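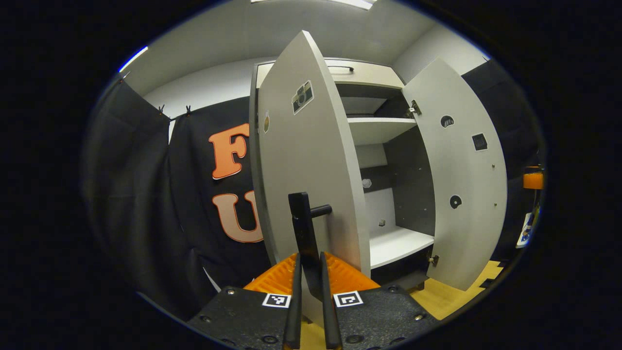 Page 37

Hi, and welcome to Brasico! I run our little workshop in Skirnville, and cabinets are pretty much my whole life — doors, hinges, handles, the lot. I like a pale gray door with a plain black handle, and I don't mind a few stickers on it either (ours collect them). We started out fixing up old office storage for Bachmann, then came the Flindodach job, 100 cabinets in one go, and I've been happily covered in dust ever since. Got a door that won't close right? Bring it by in April, when we do free hinge checks!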